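Votari 2 review: trajectory cleanup for hand-held gripper recordings
Snædís Kvaran
13 March 2024

Votari 2 takes video and motion data from a hand-held gripper and turns it into camera paths and finger widths you can train a policy on. I have used it since February on a set of 539 recordings, all of them tabletop pick and place. Before that I used Hemwood, so most of my comparisons are to that.

Installation

The installer pulled in everything except the Guérin calibration plugin, which you have to fetch yourself and put in the right folder by hand. The manual says this in a footnote on the last page. Once I found it, setup took one evening.

Tracking

The tracker is the main reason to buy this version. Hemwood lost its position whenever the table was shiny or had a repeating pattern, and I have both. One of my setups is a green-and-white gingham tablecloth with clear plastic over it, and the wrinkles throw highlights that move when the camera does. Votari lets you mask out regions before feature matching, so I masked the plastic and let it track on the box and the back wall. Of the 539 recordings, 217 had failed in Hemwood. Votari recovered most of them on default settings after masking.

The finger mask is separate and comes as a template. Mine needed editing to fit the cutouts in the black fingers and the angle of the blue pads when they are spread.

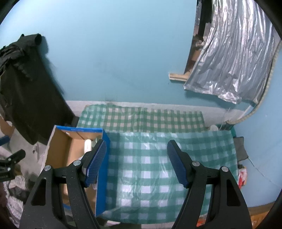
Gripper width

Votari works out the opening from the pads in the picture. You pick a pad color once per project. The estimate is steady with the fingers open and jumps a little near fully closed. There is a smoothing slider, but it applies to the whole recording and I would like to set it per segment.

Export and speed

Export to the Hitireck format worked the first time. Batch mode stops at 800 files and gives no warning, it just leaves the rest in the queue. Relocalizing after a fast wrist turn is still slow, and the progress bar sits at zero until it finishes.

Worth upgrading from Hemwood if your tables are hard to track. If yours are plain and matte, the old one does the job and loads faster.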